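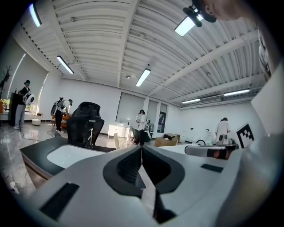 Keeping a Small Workshop Dry, Bright and Usable Through Winter

By the time July rolls around, my shed has usually got that smell. You'll know it if you have one of your own: a bit of damp cardboard, a bit of old linseed oil, and something underneath that might be a mouse. I've been pottering in the same tin shed at Grovenwood for longer than I care to admit, and I've made most of the mistakes there are to make with it, so have a cuppa and see if any of this is useful.

Start with the floor. Anything that sits straight on concrete will draw up moisture, and that goes for timber, bags of plaster and especially cardboard boxes (I lost a lovely set of old catalogues that way and I'm still cross). A couple of pallets will do, or offcuts of treated pine laid flat with a gap between them.

Next, the tools. Wipe chisels and plane irons with a rag that has a few drops of camellia oil on it before you go in for tea. I keep mine in a jam jar with the lid on, and one rag lasts me the whole season. If rust has already started, a grey scouring pad and a bit of patience will shift the light stuff. For a really crusty old spanner, leave it overnight in white vinegar, then rinse it, dry it properly and oil it straight away or it'll flash orange on you while you're looking for the towel!

Light makes more difference than people expect. I put up with one yellow bulb for years, until Béla Bognár from over the back fence lent me an 800 lumen lamp on a clamp, and I could suddenly see every pencil line. Clamp yours on the opposite side to your working hand so you're not forever cutting in your own shadow.

Glue and paint don't like the cold. Ordinary PVA goes chalky if it's used on a frosty morning, so I bring the bottle into the laundry the night before. Tins of water-based paint should live indoors altogether, labelled with the colour and the room. Trust me on the room. We have a tin marked only "431" and I've no idea what wall it belongs to.

Sharpening: 800 grit, then something finer, then a leather strop. Ten minutes and the radio.

If you run a little heater, keep it well clear of the sawdust, switch it off at the wall when you leave, and never hang a damp jumper over it, however tempting it looks at six in the evening.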